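Robot Learning, Lecture 7: Learning from Demonstration, and Why the Loss Curve Is Not Your Friend
Cornanbridge, handout for February

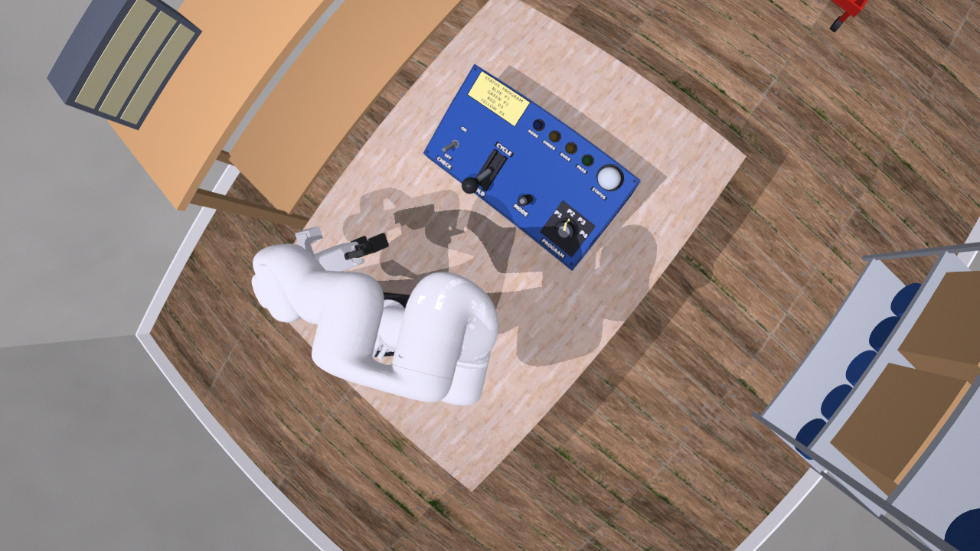 Last time we got as far as behaviour cloning. You collect demonstrations, you fit a policy that maps observations to actions, you admire the validation loss, and then you run the thing and it drives its fingers into the table. The policy was trained on states the demonstrator visited. Its own small mistakes take it to states the demonstrator had the good sense to avoid.

7.1 The task

We use the simulated panel task from the Tevico set. One arm, one panel, with a toggle, a lever, a MODE knob and a PROGRAM selector running from P1 to P4. An episode gives a target setting for each control and allows 300 steps to reach it. The lamps are for the humans; scoring reads the joint positions of the switches directly.

The selector is where most coursework goes to die. A toggle forgives a clumsy push. A rotary knob wants a decent grasp and a turn about the right axis, and it will not meet you halfway.

7.2 Data

There are 3306 demonstrations, all teleoperated. Some are lovely. In others the operator plainly changed their mind, and your network will learn to change its mind too, with great fidelity.

7.3 Action chunking

Instead of predicting one action, predict the next 12 and execute them before looking again. Fewer decisions, fewer chances to drift. The price is that the arm is committed to its opinion for the length of the chunk. Try 35 as well and watch what happens at the lever.

7.4 For the lab

Train the single-step and chunked policies on the same split. Report success per control, with the seeds. An average over all four hides the selector, as several of last year's reports discovered to their advantage.

Reading: the Durán notes, sections 2 and 4. Cukix logins are on the course page. Bring your failed rollouts to the next session.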